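Gripper build, notebook
Temville shared workshop
02/04/2018

Handheld pair, rev 2. Carrying on from the March pages.

Left unit reassembled after the linkage was stripped. The pivot screws had backed out again, so they went back in with threadlocker and were left overnight before any load. Finger travel on the display now runs from closed to full open without the step in the middle that showed up last month. Encoder reads 2,132 counts end to end. That goes in the config file as the upper limit; the old value is commented out underneath it.

Pads are the Grendico sheet, cut on the small shear and glued to the fingers. The first lot was cut undersized and peeled at the tips. The new ones are full width.

Soft goods trial, cable-knit throw on a made bed. Both units in hand, one operator.
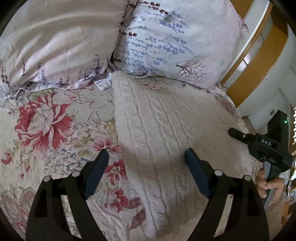

Settings for the trial

Grip force limit: 35 per cent of motor rating
Log rate: unchanged from March
Pads: new on both fingers
Firmware: Hivoscombe branch, last tagged build
Battery: the grey pack, charged on the bench

The grey pack sags once both units are logging. It got through the trial but voltage at the end was lower than I like. Try the Higuchi pack next time and write down the start and finish voltages properly.

Logged 133 grasps in total, throw and pillowcases combined. Roughly a quarter need relabelling, as the script marks a grasp as closed when the motor current crosses the threshold, and thick knit crosses it early. Pillowcase cotton does the opposite and often doesn't register at all. One threshold won't do for both. Either set it per fabric or use the slope of the current instead of the level. Slope is probably easier to code.

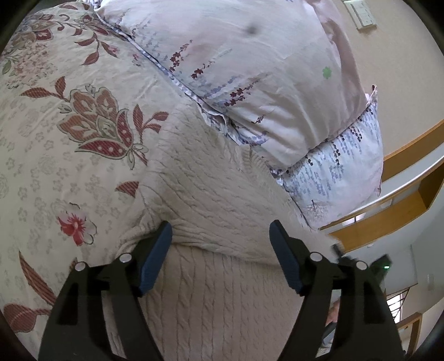
Finger geometry is the next job. The present angle was picked for blocks and mugs, where the pads meet square on a hard face. Cloth is another matter. With the throw bunched between the pads and a deep crease across it just under them, how much material ends up in the grip depends on how far down the fingers are pushed before closing. A shallower angle at the tips should take up less. Print one pair at the new angle and leave the linkage alone so the encoder limits still hold.

Also to do:

Chamfer the inside corners of the finger cutouts, they catch on loops.
Shorten the cable on the right unit and re-crimp.
Order more screws, same length, pan head.
Fix the timestamp offset between left and right logs. Currently corrected by hand in the spreadsheet.

Printer is booked out until the weekend. Finger file is in the shared folder, old angle kept beside it.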